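The bakery on the corner was too loud, so Peiyu Lu and I ended up on the back steps of the Litarley library with two paper cups of tea and a bag of something sesame that she insisted on sharing. She had forty minutes before her panel. We used all of them and then some, and I had to jog alongside her to the door with my recorder held out like a relay baton.

I'd wanted to talk to her since the spring, when I read Girkuvon in two sittings and then went straight back to the first chapter. It's her second novel, and if you haven't come across it, it's set in a river town where the ferry has stopped running and everybody has a different theory about why. The first book, Harju, was a quiet family story that sold (her words) "to my cousins and to people who thought it was about hiking." Girkuvon has done a good deal better than that.
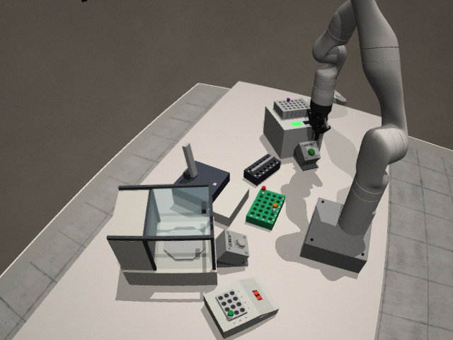

Chenxi Zhong
Books and Festivals Writer

"I still can't get used to the signing table," she told me, before I'd asked anything. "With the first book I sat there for an hour and one man came up and wanted to know where the restrooms were. I was so grateful to him! I knew the answer, too."

So what changed? She thinks it was the reading groups. A small one in the next county picked up Girkuvon, passed it along to a bigger one, and by summer she was driving out on weeknights to sit in strangers' living rooms and be told what her own book meant.

"They argue with me," she said, and she looked delighted about it. "There was a lady who was certain the ferryman was lying in chapter four. I said, well, I wrote him, and I don't think he's lying. She said, 'Then you weren't paying attention.' I went home and reread it and I'm about half convinced."

I told her I was on that lady's side. She pointed a sesame stick at me and said we'd come back to it. (We didn't. I'm counting that as a win.)

The panel she was on her way to was about place names in fiction, which suits her, given how much trouble the name Girkuvon has caused. People write to ask which country it's in. One reader sent her a hand-drawn map. She made the word up on a bus, trying out sounds until one of them felt like it had mud on its shoes, and she was firm that it isn't hiding a code.

"Harju was different, I borrowed that from a mailbox I used to walk past as a kid. I never met the people. I suppose I should have asked. It was just a name in white paint and I liked how it looked."

Her working habits are what I really wanted to get into, because I'm nosy and because mine are terrible. She writes by hand, in pencil, and aims for 600 words a day. If she gets there by lunch she stops, even in the middle of a sentence. I said I'd be too scared of losing the rest of it.

"You do lose it sometimes. Then you write a different one."

Does she ever go over?

"Once. I wrote 2000 words in a day and I was so proud, I called my sister. I cut every one of them in November. It was all weather."

That was the long flood chapter, which used to sit in the middle of the novel and now survives as a single paragraph. She gave me a rundown of what had been in it and I have to say I'd have liked to read it. There was a whole business with a piano. She says the piano may turn up somewhere else, and that her editor has been warned.

The publisher is Gadora, a small press that works out of two rooms over a shoe repair place and puts out a handful of titles a year. Lu sent them the manuscript after 18 other houses had turned it down. She kept the rejections in a shoebox for a while and then needed the shoebox.

"Gadora called me, on the phone, like it was a family emergency," she said. "I was at the grocery store. I stood next to the onions and cried and a boy in an apron asked if I wanted him to get the manager."

She's loyal to them, and a bit fierce about it. When I asked if a larger press had come calling since, she drank some tea and looked at the parking lot.

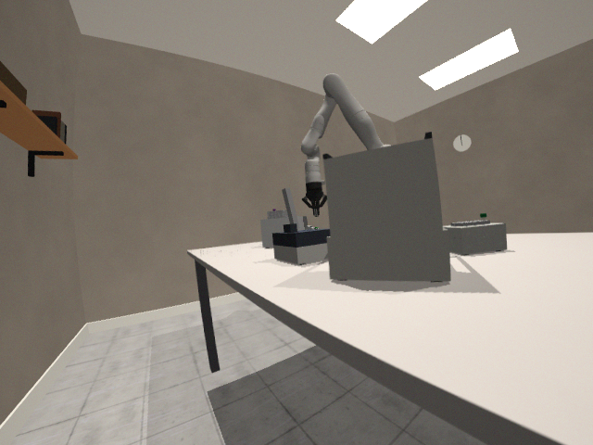
Vol. 10, Issue 18

Then she said, "I've had lunch with people. The lunches were nice."

I asked about Litarley itself, since this is her third year at the festival and she's gone from the audience to the program. The first time she came, she slept in her car and went to every free session on the schedule, including one on bookbinding that she walked into by accident and stayed for. She still has the little notebook she made there. It came apart almost right away and she keeps it in a plastic bag.

"I remember sitting at the back of the big hall and watching the writers come in through the side door," she said. "I thought there must be something wonderful behind it. Now I've been back there. It's a hallway. There's a mop bucket. But somebody had put out clementines, so I wasn't completely wrong."

We got onto reviews, and I confessed that I'd called the ending of Harju "abrupt" in these pages. She'd read it. Of course she'd read it.

"You also said the grandmother was the best thing in the book, so I forgave you by the second paragraph. And it is abrupt. I was thirty pages from what I thought was the end and I got the flu, and when I was better I looked at it and it seemed finished."

The new one is underway and she wouldn't tell me what it's called. I got this much out of her: it has two sisters in it, it takes place mostly at night, and there's no river. She's tired of rivers. She did a reading last month where all the questions were about currents and tides, and she had to admit to a room full of boat owners that she can't swim.

"One of them offered to teach me. He was eighty if he was a day. He gave me his card."

Has she called him?

"I've got the card on the fridge," she said.

By then there was a young woman in a festival lanyard waving at us from the doorway with real urgency, and Lu was shoving her notes into a tote bag and handing me what was left of the sesame sticks. I asked my last question on the move, the one I ask everybody, about what she's reading. She said a manual on repairing clocks, plus a big fat mystery she'd found in the place she's staying, with the final chapter torn out.

"I've got it narrowed down to the dentist or the nephew," she said over her shoulder. "If you know it, don't tell me."

Peiyu Lu reads from Girkuvon in the Litarley library's upstairs room on Tuesday, October 15, 2024. Seats are first come, first served, and both novels will be on sale at the Gadora table by the stairs.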